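Skill trees should stop hiding their numbers
4 min read 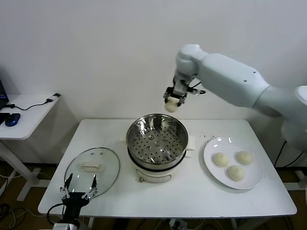
Words by the Systems Editor, Lill

Flaltidine has 30 passive skills, and the in-game text gives a figure for five of them. The rest are described as "slightly", "greatly" or "moderately" better. Players are asked to commit points on that basis, and a full respec costs 100 Anov.

The usual defence is that vague wording encourages experiment. I don't accept it. An experiment needs a result that can be read. Hundus, the second region, has no training dummy, no damage log and enemies whose armour changes with the time of day. A player who puts three points into Steady Hand there has no sound way of telling what those points did.

What happens in practice is that a small group reads the values out of the game files and posts a table. Everyone else copies the table. The hidden numbers are then public, but only to people who look outside the game, and the table goes out of date with each patch. The June update changed the stamina curve and the patch notes said "adjusted".

There is a fair case for hiding some things. Enemy weak points and quest outcomes are worth finding out by play. A multiplier on a menu screen is a different sort of information. It is the price and contents of a purchase.

The fix is small. Put the current value and the next value on each skill, behind a toggle if the screen looks crowded. Leave it off by default for those who prefer the adjectives. And until that is done, make the first respec free.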